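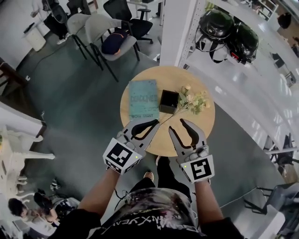

A paperback and a sprig of dried flowers on a round table.

Dried flowers

Dried flowers are cut flowers, seed heads, grasses or leaves that have had most of their water taken out so they keep their shape for months or years. Used in vases, wreaths, cards, potpourri, and as page markers. Not the same as pressed flowers (flattened) or preserved flowers (treated with glycerine, stay soft).

History

Very old practice. Garlands and herbs were dried in many parts of the world, mostly for medicine, cooking and burials, decoration came along as well. In northern Europe bunches were hung from kitchen beams for winter. Became a parlour hobby in the 1800s, often under glass domes. Fell out of favour at various times, seen as dusty. Came back in the 1970s and again recently with wedding florists.

Methods

Air drying. The oldest way. Stems stripped of lower leaves, tied in small bunches, hung upside down somewhere dark and airy. One to three weeks depending on the plant. Big bunches go mouldy in the middle. Rubber bands are better than string as the stems shrink.

Desiccants. Silica gel, borax or fine sand. The flower is buried in a closed tub, usually under a week for silica. Keeps colour and shape better than hanging, good for roses and dahlias. Silica gel can be dried in a low oven and used again. Dust is bad for the lungs, wear a mask when pouring.

Standing dry. Hydrangeas mostly. Left in a vase with a little water which is allowed to run out. Cut too early in the season they just wilt.

Microwave. Fast, small flowers only, in silica, short bursts. Results vary alot.

Freeze drying. Commercial. Costly machines, mainly used for wedding bouquets.

Suitable plants

Strawflower, statice, yarrow, lavender, globe thistle, gypsophila. Also poppy and nigella seed heads. Australian natives do well, esp. banksia, everlastings and some eucalypts. Poor choices are anything fleshy, tulips and lilies for example, which go brown or drop.

Colour

Blue and yellow tend to hold. Red darkens, sometimes nearly to black. White turns cream. Pale pink can go either way. Direct sun bleaches everything eventually.

Growing and trade

Mostly small farms, often a sideline to fresh flowers or herbs. Picking is done mid-morning once the dew is off. The Akham farm, run by Esther Mabula, hangs 400 bunches at a time in a converted shearing shed and has grown 128 kinds for drying, statice being the main crop. Picking there starts in November and the shed is normaly cleared by June. Stems are sold boxed to florists or by the bunch at markets.

Care

Keep out of damp rooms. Dust with a soft brush or a hair dryer on cool. Hairspray is commonly used to stop shedding but makes them more flammable, and they burn easily to begin with, so away from candles and heaters. Moths and carpet beetles can get in; a few days in the freezer in a sealed bag kills most of them.

See also

Pressed flower craft
Potpourri
Herbarium
Everlasting daisy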